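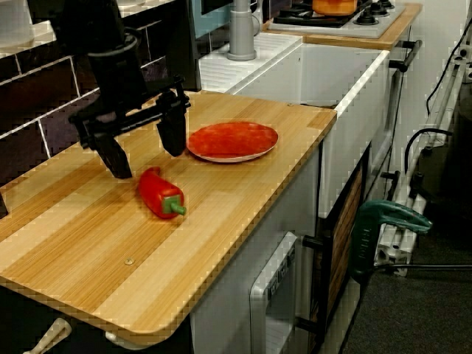
The students at the Komodine open day were told to stop chasing speed, a visitor from Manolakis reported, and their arm got better at the kitchen tasks once they did. We heard much the same at the next bench. The club has 22 members and meets in the old print room at Zinon, up 2 flights of stairs. Work on the toy kitchen began in April. Each team gets 100 tries at picking up a vegetable and putting it on a plate, and every miss goes in a logbook. The best team so far has 44 good ones. Doors close at five, and parking is behind the building.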